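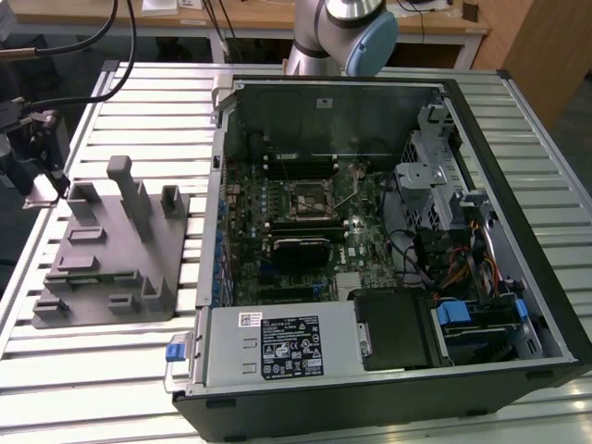

Reredari Mine flood

The Reredari Mine flood was an inundation of underground workings at the Reredari zinc mine, north of the town of Hedatbridge, in which 16 miners were trapped for 33 hours. All were brought to the surface alive. The mine was operated at the time by Eichhorn, which had acquired the lease from Skelaron two years earlier.

Background

Reredari was developed as a decline-access mine, with a single haulage ramp and one ventilation raise fitted with a ladderway. The upper levels were worked out under Skelaron and allowed to fill with groundwater. Eichhorn resumed production below them and left a crown pillar between the old and new workings. Survey plans for the upper levels had been transferred from paper, and a short exploratory drive on the eastern side was omitted from the digital set.

Inundation

The breach occurred shortly after 4 a.m. in December, during the night shift, when a development heading on the 371 level broke into the unrecorded drive. Water entered the decline and pooled at its lowest point, cutting off the ramp. Crew members working above the junction walked out. The remaining 16 moved to a refuge chamber on a higher sublevel, where compressed air and a wired telephone line stayed in service.

The base of the ventilation raise was blocked by mud and timber carried down by the flow, so the ladderway could not be used as a second means of egress.

Rescue

Pumping from the decline began at 7 a.m. Inflow exceeded pump capacity until additional submersible units were trucked in from neighbouring operations. A borehole 191 metres deep was drilled toward the refuge chamber as a contingency — it was later used for water sampling. Once the level had fallen far enough to expose the ramp, a mines rescue team reached the chamber on foot. Two miners were treated in Hedatbridge for mild hypothermia.

Aftermath

The provincial inquiry attributed the breach to incomplete survey data and to the absence of probe drilling ahead of the heading. Its recommendations covered the verification of plans on transfer of a lease, minimum probe hole length near abandoned workings, and the siting of secondary egress away from natural drainage paths. Eichhorn resumed limited production the following year. The eastern headings were sealed with concrete bulkheads and have not been reopened.

See also
Mine rescue
Crown pillar
Refuge chamber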